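Can a machine tidy a bedroom yet?
Home Automation board > General chat

Cisonside wrote:
Two years ago I'd have laughed at this question. Now I reckon we're close! Folding towels is getting decent, and small stuff is next — hair ties, clips, all the bits that end up on the bed. Sorting those into a box is my favourite test.

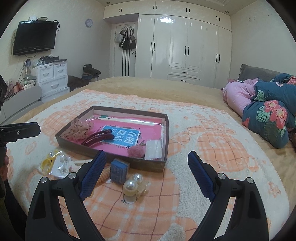
Hair bits on the blanket, a few already in the box.

Grurkach wrote:
Love the enthusiasm but I don't buy it. A scrunchie squashes, a pompom rolls, a coil tie grabs whatever it touches. My daughter owns about 300 of these things and I can barely pick them up myself.

Caruso wrote:
Squashy is the easy part, mate. Soft things forgive a sloppy grip. I'd worry more about clear plastic and glossy beads, cameras hate shiny. We had 11 bins of mixed fittings at work and the clear caps were the ones our sorter kept missing.

Grurkach wrote:
Fair point on the caps. Still wouldn't let it near the good pearl ones.

Cisonside wrote:
Ha, deal, you do the pearls! Speed doesn't bother me either. If it takes 14 minutes while I'm cooking tea, who cares?

Isel wrote:
My partner cares, it's noisy. Keen to see someone try a burgundy clip on a dark bedspread though.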